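Search this site Enter keywords Go

Tea with Loretta Obi: forty minutes on hems, zips and why she won't do curtains

I got to Mestis a bit early, which was silly of me, because Loretta Obi doesn't unlock until ten and she does not like being watched through the glass. When she did let me in she had pins in her mouth and a wedding dress over one arm, and she pointed at a stool with her elbow. So I sat!

If you've lived round here for any length of time you've probably had something taken up at Mestis. I certainly have. She did my brother's suit trousers the night before his interview (he'd bought them two sizes too long, don't ask) and charged him next to nothing. She's been altering clothes for 18 years, the last few of them in this shop, and I've wanted to talk to her properly for ages.

"I started on school skirts," she told me, once the pins were out. "Every July, all the mums at once. You learn fast when you've got fifty hems and one machine. Well, I say fifty. One year it was 142, I wrote them all in a book."

She still has the book. It's got tea on it.

I asked what people get wrong about alterations and she laughed for quite a long time. "They wash the dress after I've fixed it. Wash it before! If it's going to shrink, let it shrink while I can still do something about it." She also wishes people would bring the shoes they're going to wear. A bride once came to her fitting in wellies and was very surprised by the result.

Her teacher was a tailor called Radomír Brabec, who had a workroom above a bakery and wouldn't let her touch a customer's coat for the whole first winter. "I unpicked," she said. "That was my job. I unpicked linings and swept up. I used to go home smelling of bread and steam. But I know how a coat goes together because I've taken so many of them apart." He gave her his shears when he stopped working, and they hang on a nail behind the counter, and no, you can't use them on paper.

We got on to zips. Loretta has strong feelings about zips. She'll replace one in a skirt while you do your shopping, but for an anorak she wants a week and she'll grumble. And curtains she won't touch at any price. "They're heavy, they're boring and they're never square. Go and see Iveta Hudec, she loves them."

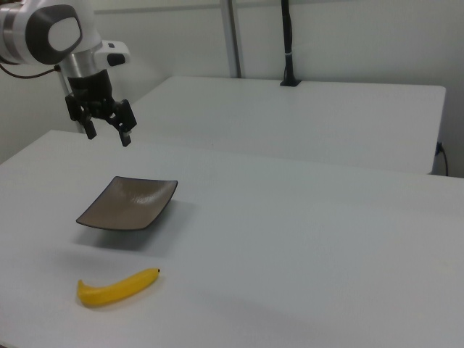
Her nephew Matěj wants her to do more with the website, and she's half keen and half not. He's the one who asked whether machines will be doing her job one day, so I asked her too. She thought about it while she threaded a needle (first go, no glasses). A robot arm with two black fingers, spread open and pointing down at a white table, is a fine thing, she said, but she'd want to see it ease a sleeve into an armhole. "You've got more sleeve than hole, always. You have to coax it round with your fingertips. I couldn't tell you how I do it, so I don't know how I'd tell a machine."

By then there were two people waiting, one with a ballgown in a bin bag, so I drank up. I did manage to ask what she makes for herself. "Nothing!" she said. "I've had a blue coat cut out at home since I moved in. The pockets are done." Then she took my jacket off me, tutted at the cuff and told me to come back at four.

Words by Anežka Jurčo

Contact us | © Clultance, all rights reserved | Back to top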